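What Is a Combo? A Quick Guide for Kids

12 comments | 40 shares

Ever play a fighting game and get hit again and again, and you can't do a thing? That's a combo. A bunch of hits in a row, no break in between.

How it works. Say you're playing as Rirel in Drusten. Rirel lands a light punch. Lawal gets stunned, just for a blink. If the next hit comes before the blink is over, Lawal can't block. Hit, hit, kick. Combo!

Most begginers press everything super fast. Doesn't work great. Timing matters more. Start with two hits, then add one.

Life bars next. In Drusten you start with 200 health. A 5 hit combo on the Cillville stage takes off 40. Ouch. But each hit in a combo hurts a bit less than the one before it. Game makers call this scaling. Keeps things fair, so one combo doesnt end the whole match.

Can you get out? Sometimes. Look for a "break" move in the move list. Costs some meter (the little bar at the bottom). Or just block early, before the first hit.

Practice mode is your friend. Try it slow.

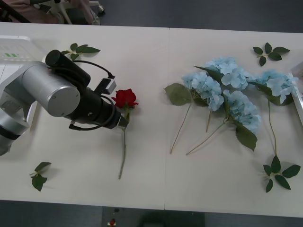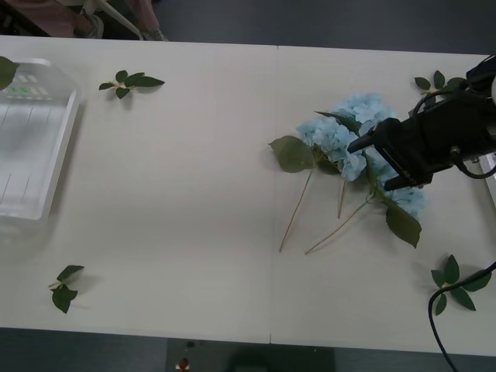
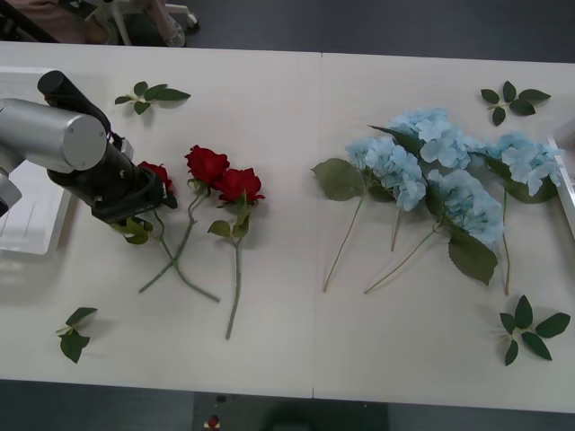 Flowers and a robot arm on a white tabletop.

200 likes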